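Keeping a two-arm folding cell alive: what we check, what we change, what we write down
Speaker notes, Anežka Pešek
Maintenance track, Jiltov, afternoon session

Opening (slow down, people are still finding seats)

Good afternoon. My name is Anežka, I look after the machines at our workshop in Volham. Today I speak only about one of them. We call it Warivari. It has two arms on one rail and it works with clothes on a table. I will not talk about learning or about software very much. My colleague Ševčík did this in the morning and he did it better than I can.

My subject is the care of the cell. Which parts move when they should not move, and which cable breaks first.

The rail

Both arms stand on black mounting plates, and the plates are on one long rail at the front edge. When we built the cell, we thought the rail was the easy part. In March we lost four days to it. One plate had moved by less than a millimeter, and the arm still reached all its points, but the two grippers did not agree anymore where the middle was. The shirt came out with a small twist every time.

Now we draw a line across the plate and the rail with a marker after each tightening. If the line is broken, the plate has moved. It costs nothing. I know some of you use dowel pins and this is more correct. We want to change the distance between the arms from time to time, so we stay with the line.

(If somebody asks about torque: tell them to use the value for their own screws. Do not give ours.)

Cables

The cable at the gripper is the part I replace most often. It has to make a loop, because the wrist turns. If the loop is too small, the wire breaks inside the jacket, and you see nothing from outside. The gripper just stops answering for a moment and comes back. If the loop is too big, it catches on the elbow or on the cloth.

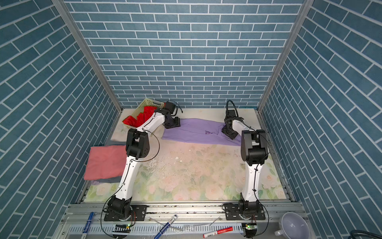
My way to set the loop is simple. I switch off the power, I move the wrist by hand to both ends, and I look at the tightest position. There I want to see still some slack. Then I fix the cable at the link and not at the gripper body. After this I do the same test again with the elbow fully bent, because the elbow takes more cable than you expect.

We change the gripper cables after 700 hours, also when they look good. Before we had this rule we waited for the fault, and the fault liked to come when a visitor was there.

Joints

Every joint on these arms is its own actuator in a black housing. Once a week I put my hand on each housing after a long run. I do not need a thermometer for this. If the left elbow is much warmer than the right elbow, and they did the same work, I want to know why. Two times it was a loose screw in the link. One time it was a bad zero position, and the arm was pushing into the table all morning.

The table and the walls

The table gets specks and small stains. I wipe it with a damp cloth, no strong cleaner. A sticky place is worse than a dirty place, for the cloth stays behind when the gripper pulls.

The walls are blue with a brick pattern. Please treat them as part of the machine. If you take one off to reach a screw, put it back at the same angle. The cameras are used to it.

Small boards near the base

Each arm has a small board with green lights near its base. Green means there is power, and it does not mean that everything works. I spent one evening learning this. Check the connectors by hand, one after another, and support the wires so that their weight does not hang on the plug.

The log

We write every repair in one paper book. The last entry before I left home was number 1726. Many are only one line, "tightened left plate," and these lines helped us the most when we looked for the twist.

If you start a log next week, write the hour counter, the part, and your name. Eight words are enough.

Questions (leave time, repeat each question into the microphone)

Spare parts list is at the desk by the door. Please take one and leave the pen.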